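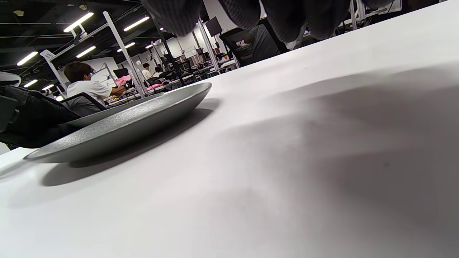
릴스테드 소개

회사 소개 페이지를 믿지 않는 편입니다. 그릇 회사의 소개 페이지는 더 그렇습니다. 흙의 숨결, 손끝의 온기, 식탁 위의 쉼표 같은 말이 먼저 나오고 접시 지름은 맨 아래까지 내려가도 안 나오는 경우가 많습니다. 그래서 이 페이지를 쓰는 일을 오래 미뤘습니다. 거래처에서 링크를 보내 달라고 할 때마다 견적서를 보냈는데, 견적서는 소개가 될 수 없다는 말을 세 번째 듣고 나서 쓰기 시작했습니다.

릴스테드(Rilstead)는 식당과 카페, 구내식당에 들어갈 접시를 골라 주는 회사입니다. 접시를 만들지는 않습니다. 가마도 없고 도예가도 없습니다. 다른 회사가 만든 접시를 받아서 보고, 들고, 쌓고, 씻고, 그 결과를 적어서 사려는 분께 드립니다. 살 만하면 살 만하다고 쓰고, 그 값에 살 이유를 모르겠으면 모르겠다고 씁니다. 뒤쪽이 훨씬 많습니다.

시작

렌니 만니넨은 그릇 도매상에서 납품 일을 했습니다. 카탈로그에는 ‘업소용’이라고 적혀 있는데 한 철을 못 버티고 이가 나가는 접시를 꽤 많이 날랐고, 반품도 직접 받으러 다녔습니다. 송귈 악소이는 반대편에 있었습니다. 구내식당 주방을 맡고 있었고, 렌니가 가져온 접시를 돌려보내던 사람입니다. 두 사람이 처음으로 길게 나눈 대화는 접시 굽에 관한 말다툼이었다고 합니다. 굽이 너무 낮아서 쌓아 두면 떼어지지 않는다는 쪽과, 견본은 멀쩡했다는 쪽이었습니다. 나중에 확인해 보니 견본과 납품분의 굽 높이가 달랐습니다. 둘 다 맞는 말을 한 셈인데 손해는 주방이 봤습니다.

회사는 그다음 해 2월에 생겼습니다. 창업 이념을 묻는 분이 계신데 따로 정한 것이 없습니다. 굳이 대자면 견본을 믿지 말자는 것 정도입니다.

지금은 모두 7명이 일합니다. 2명은 주방 출신이고 나머지는 유통, 인쇄, 회계 쪽에서 왔습니다. 인쇄 쪽에서 온 직원이 색을 제일 까다롭게 봅니다.

지금까지 본 접시

검토 대장에는 2739번까지 번호가 매겨져 있습니다. 이 숫자를 크게 써서 첫 화면에 걸자는 의견이 있었지만 걸지 않았습니다. 많이 봤다는 것과 잘 봤다는 것은 별개의 일이고, 초기 번호에는 지금 기준으로 다시 봐야 할 것이 섞여 있습니다. 다시 보는 작업은 틈나는 대로 하고 있고 속도는 느립니다.

번호가 붙은 접시 가운데 저희가 조건 없이 권한 것은 113종입니다. 적다고 느끼실 수 있습니다. 제조사들은 확실히 그렇게 느낍니다.

회색 접시에 대하여

요즘 문의의 상당수가 회색 접시입니다. 몇 해 전부터 새로 여는 식당마다 회색을 찾습니다. 음식이 돋보인다는 이유인데, 저희는 이 설명을 절반쯤만 받아들입니다. 생선과 뿌리채소는 확실히 잘 보입니다. 갈색 소스는 묻혀 버립니다. 버섯 요리를 주로 내는 집에서 짙은 회색 접시를 골랐다가 손님 사진이 전부 어둡게 나온다고 다시 연락해 온 일도 있습니다.

‘무광’이라는 말도 조심해서 읽으셔야 합니다. 위에서 내려다볼 때 차분해 보이는 접시라도 눕혀서 보면 이야기가 달라지는 수가 있습니다. 조명을 바꾸면 또 다릅니다. 카탈로그 사진은 거의 다 비스듬히 위에서, 부드러운 빛 하나로 찍습니다. 손님은 앉아서 보고, 식당 조명은 여러 개입니다.

점박이 무늬는 좋아하시는 분이 많으니 길게 말하지 않겠습니다. 다만 점이 있는 접시는 같은 상자 안에서도 한 장 한 장이 달라 보이고, 그 차이를 ‘자연스러운 멋’으로 볼지 ‘불량’으로 볼지를 주문 전에 서면으로 정해 두시기 바랍니다. 제조사는 언제나 멋이라고 합니다.

보는 방법

특별한 장비 이야기를 기대하셨다면 실망하실 겁니다. 대부분은 탁자 앞에서 끝납니다.

흰 탁자에 접시를 놓습니다. 회색이라고 다 같은 회색이 아니어서, 푸른 기가 도는지 녹색 기가 도는지는 흰 바탕에 놓아야 보입니다. 나무 탁자 위에서는 전부 따뜻해 보입니다. 나무 탁자에서 찍은 사진만 보내오는 제조사에는 흰 바탕 사진을 한 번 더 달라고 합니다. 안 보내는 곳도 있습니다.

두 장을 겹치듯 놓고 테두리를 비교합니다. 테두리가 들린 정도가 다르면 쌓았을 때 기울어집니다. 한두 장으로는 티가 안 나고, 주방 선반 높이까지 올라가야 드러납니다.

그다음은 듭니다. 한 손으로 테두리를 잡고 세워 봅니다. 장갑을 끼고 잡으면 맨손일 때와 느낌이 많이 다릅니다. 주방에서 맨손으로 접시를 다루는 시간이 얼마나 되는지 생각해 보시면, 맨손의 촉감을 두고 쓴 긴 홍보 문구가 누구를 위한 것인지 의심하게 됩니다. 세운 접시는 옆에서 봅니다. 정면에서는 고르게 어두운 회색이던 면이 이 각도에서는 오톨도톨하게 번들거리기도 하고, 테두리를 따라 흰 빛이 맺히기도 합니다. 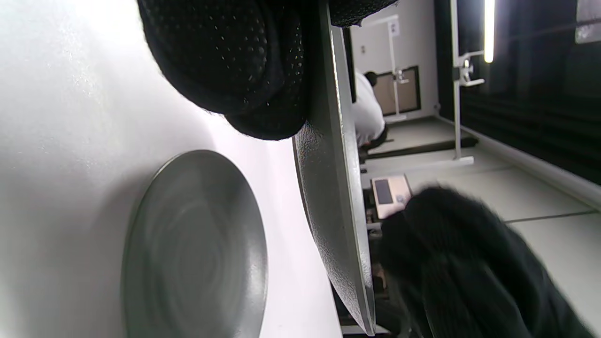 씻고 쌓는 일

탁자에서 통과한 접시는 협력 주방으로 보냅니다. 쿠비츠(Cuvitz)라는 작은 급식 업체의 설거지 칸을 빌려 쓰고 있고, 35일 동안 그쪽 접시와 섞어서 똑같이 굴립니다. 따로 모셔 두고 씻으면 시험이 안 됩니다. 처음 몇 번은 직원분들이 새 접시라고 조심조심 다뤄 주셔서 결과가 너무 좋게 나왔습니다. 지금은 그러지 마시라고 미리 부탁드립니다.

돌아온 접시에서 보는 것은 이 나간 자리, 수저 긁힌 자국, 굽에 밴 얼룩입니다. 회색 접시의 경우 금속 수저 자국이 은색 줄로 남는 일이 잦고, 이것이 닦이는 자국인지 유약이 상한 것인지를 구분해야 합니다. 세제를 바꿔 가며 닦아 보고, 그래도 모르면 모른다고 적습니다.

35일이 충분하냐는 질문을 자주 받습니다. 충분하지 않습니다. 두 해째에 생기는 문제는 이 방법으로 알 수 없습니다. 다만 첫 달에 망가질 접시는 웬만큼 걸러집니다.

하지 않는 일

제조사에서 검토비를 받지 않습니다. 견본은 받되 견본만 보고 쓰지 않으며, 같은 접시를 보통 손님처럼 따로 한 번 더 삽니다. 앞서 말한 굽 사건 때문에 생긴 규칙입니다.

인증 마크를 발급하지 않습니다. 저희 이름을 상자에 찍고 싶다는 제안이 가끔 옵니다. 한 번 찍으면 그다음 해에 공정이 바뀌어도 마크는 남습니다.

플레이팅 조언을 하지 않습니다. 송귈이 가끔 하기는 하는데 회사 의견으로 받아들이지는 말아 주십시오.

친환경이라는 말은 저희 문서에 쓰지 않습니다. 반대해서가 아닙니다. 접시 한 장을 두고 그 말을 검증할 방법을 저희가 아직 못 찾았습니다. 오래 쓸 접시를 적게 사시라는 말 정도는 할 수 있습니다.

틀렸던 일

그리가이테(Grigaitė)의 얕은 파스타 접시를 저희는 권하지 않았습니다. 테두리가 얇아서 금방 이가 나갈 것으로 봤습니다. 그 평을 무시하고 들여놓은 식당 두 곳이 지금도 잘 쓰고 계십니다. 다시 시험해서 평을 고쳤고, 고치기 전의 글도 대장에 그대로 남겨 두었습니다.

반대로 코소프(Kosow)의 뚜껑 있는 볼은 강하게 권했다가 사과 전화를 돌렸습니다. 볼은 괜찮았습니다. 뚜껑만 따로 살 수 있는지를 확인하지 않은 것이 문제였습니다. 뚜껑은 꼭 먼저 깨집니다. 그 뒤로 검토서 양식에 낱개 구매 항목이 생겼습니다.

의뢰하시기 전에

접시를 이미 결정하셨고 확신만 필요하신 경우라면 저희에게 돈을 쓰지 않으셔도 됩니다. 의뢰하신 분이 듣고 싶은 답을 드린다는 보장이 없고, 실제로 그런 일로 마음 상하신 분들이 계십니다.

아직 고르는 중이시라면 다음을 알려 주십시오. 주로 내는 음식과 소스의 색, 홀 조명의 종류, 식기세척기 칸의 안쪽 높이, 선반에 몇 장씩 쌓으실 생각인지. 가게 분위기를 설명하는 글은 짧아도 괜찮습니다. 세척기 칸 높이는 꼭 재서 보내 주십시오. 기억으로 적어 주신 숫자가 맞았던 적이 드뭅니다.

답장은 렌니 만니넨이 씁니다. 오전에 보내시면 그날 안에 읽고, 오후 네 시를 넘기면 다음 근무일로 넘어갑니다. 방문은 미리 약속하신 분만 받습니다. 쓰시던 접시를 한 장 가져오시면 이야기가 빨라집니다. 이가 나간 것이면 더 좋습니다.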